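# 4 Drainage and Waste from Kitchen Fittings 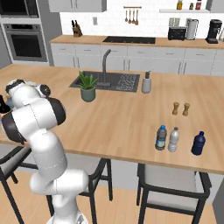

*Figure 4.1 Island worktop with inset sink and drainboard. The tall arched tap rises from the rear edge of the sink.*

## 4.1 Scope of the chapter

Chapter 3 dealt with the supply of hot and cold water to fittings. The present chapter follows the water after use, from the outlet of the sink to the point where the branch pipe joins the discharge stack. It covers traps, branch pipes, gradients, ventilation of the branch and access for cleaning. Underground drainage is left to Chapter 6.

The kitchen is treated first for two reasons. Kitchen waste carries grease, starch and food particles, and so places a heavier duty on pipework than waste from a basin or bath. The kitchen has also changed more in plan than any other room in the dwelling. For most of the last century the sink stood under a window on an outside wall, and the waste pipe passed through the wall behind it. The run was short and straight, and could be inspected from outside. Where the sink is moved to an island, none of this can be relied on. The pipe must drop to floor level, travel beneath or within the floor, and reach the stack at a fall that the floor depth may not readily allow.

On completing the chapter, the reader should be able to:

- name the parts of a simple waste system and state the purpose of each
- explain how a trap seal is formed and how it may be lost
- work out the fall needed over a given length of branch pipe
- compare methods of venting a sink that has no wall behind it
- set out the access points needed for clearing a blockage

## 4.2 Terms used

**Appliance.** Any fitting that receives water and discharges it to the waste system. A sink, a dishwasher and a washing machine are all appliances in this sense.

**Waste outlet.** The opening in the base of the bowl, with its grating or strainer and the threaded tail to which the trap is fixed.

**Trap.** A bend or chamber that holds water and so prevents foul air from passing into the room.

**Seal depth.** The vertical distance between the level at which water leaves the trap and the highest point of the passage through which air would have to pass. It is not the full depth of water in the trap, and the two are often confused.

**Branch.** The pipe from the trap to the stack.

**Stack.** The vertical pipe that receives one or more branches.

**Fall.** The vertical drop of a pipe over a stated horizontal length.

**Invert.** The lowest point of the inside surface of a pipe at a given section. Levels on drainage drawings are taken to the invert unless stated otherwise.

## 4.3 The trap

### 4.3.1 Formation of the seal

When the bowl empties, water passes down the outlet, round the lower bend of the trap and over the weir into the branch. As the flow stops, the water remaining below the level of the weir settles in the bend. This is the seal. It is renewed each time the sink is used, and so a well-made trap needs no moving parts.

The inside of the trap should be smooth and of even bore. A rough joint or a washer set off centre will hold grease, and the effective bore will be reduced over time. Tubular traps perform better in this respect than bottle traps. The bottle trap takes up less height and is often chosen where the sink is shallow or drawers are fitted below, but its internal baffle collects solids. It is better suited to a basin than to a kitchen sink.

### 4.3.2 Loss of the seal

A seal may be lost in several ways. Those of most concern in kitchen work are given below.

**Self-siphonage.** The branch runs full as the bowl empties. The moving plug of water draws air behind it, pressure at the trap outlet falls, and the seal is pulled over the weir. Long branches, steep branches and branches of small bore are the most at risk. A flat-bottomed sink offers some protection, as the last of the water drains slowly across the base and tends to refill the trap.

**Induced siphonage.** Water from a second appliance passes the junction and draws air from the branch serving the first. The first trap is then emptied although its own sink was not in use.

**Back pressure.** Air is compressed near the foot of the stack and forced back along the branch. The seal may be blown into the bowl. For this reason branches should not join the stack close to the bend at its base.

**Evaporation.** In a dwelling left empty through a warm August, the water level in the trap will fall. A seal of proper depth will normally outlast such a period. A shallow seal may not.

**Capillary action.** A strand of string or cloth caught over the weir draws water out of the trap by degrees. The fault is uncommon, and is cured by cleaning.

## 4.4 Fall

A branch laid level, or nearly so, will not clear solids. A branch laid too steeply runs full and is open to self-siphonage. The fall must therefore lie between limits, and the limits depend on the bore of the pipe and the length of the run.

The drop over any run is found from:

> drop = length × fall

where the length is measured horizontally and in the same unit as the drop. If the fall is given as a percentage, it is divided by 100 before use.

**Worked example 4.1.** An island sink is to discharge through a branch with a horizontal run of 4000 mm. The design fall is 2 per cent. Find the drop between the start of the run and the stack.

> drop = 4000 × 2 ÷ 100
> drop = 81 − 1 = 80 mm

The subtraction in the second line refers to levels read from the drawing. The invert at the start of the run stands 81 mm above the datum, and the invert at the stack stands 1 mm above it. The difference agrees with the calculated drop, and the branch may be laid as drawn.

To the drop must be added the outside diameter of the pipe, the thickness of any clip or bracket, and the clearance required below the floor deck. The total is then compared with the depth of the floor void. In many timber floors the total will exceed what is available, or the run will cross the joists. Joists must not be notched or drilled beyond the limits set by the structural designer. Where the run cannot be made parallel to the joists, the position of the sink should be reconsidered before work on the floor is begun.

In a solid floor the branch is laid before the concrete is placed. The position of the island must then be fixed at an early stage, and the open end of the pipe must be capped and protected. An error in setting out is costly to correct once the slab has been cast.

## 4.5 Ventilation of the branch

A sink against a wall may be vented by carrying a pipe up within the wall from a point near the trap. At an island this route is absent. Two arrangements are in general use.

In the first, an air admittance valve is fitted inside the cabinet, above the highest level to which water could rise in the branch. The valve opens when pressure in the branch falls, admits air, and closes when pressure is restored. It gives no relief against back pressure. It must be reached for inspection, and the cabinet must allow air to enter freely.

In the second, a vent pipe rises as high as possible beneath the worktop, turns over, and descends to pass under the floor to the nearest wall, where it rises again to open air. Any water that enters the loop must be able to drain away. The arrangement has no moving parts, but it takes up a good deal of the cabinet and requires a second pipe below the floor.

The choice between them is governed by the depth of the floor, the distance to the nearest wall and the local rules in force.

## 4.6 Access

Every part of the branch should be capable of being cleared. The trap should come apart by hand. A cleaning eye should be provided at each change of direction that cannot be reached from the trap, and its cap should face the side from which a rod will be passed. Caps hidden behind fixed panels are of no practical use.

The position of access points should be marked on the record drawing and on the inside of the cabinet door.

## 4.7 Case study: the Saragih flats

The case study used in this chapter and the next concerns the refitting of kitchens in the Saragih flats, a block with solid floors and a single stack to each pair of dwellings. The survey was carried out by Anastasia Chrysikopoulos for the contractor, Levell. Her notes record repeated complaints of smells from sinks that had been moved away from the outside wall during earlier work. The original branches had been extended without any change to the venting, and bottle traps had been fitted throughout.

Two schemes were put forward. The Drondier scheme kept the sinks in their altered positions and added an air admittance valve to each branch. The Jalar scheme returned the sinks to the outside wall and shortened the branches. Section 4.8 sets out the levels taken on site and applies the method of Worked example 4.1 to each scheme in turn.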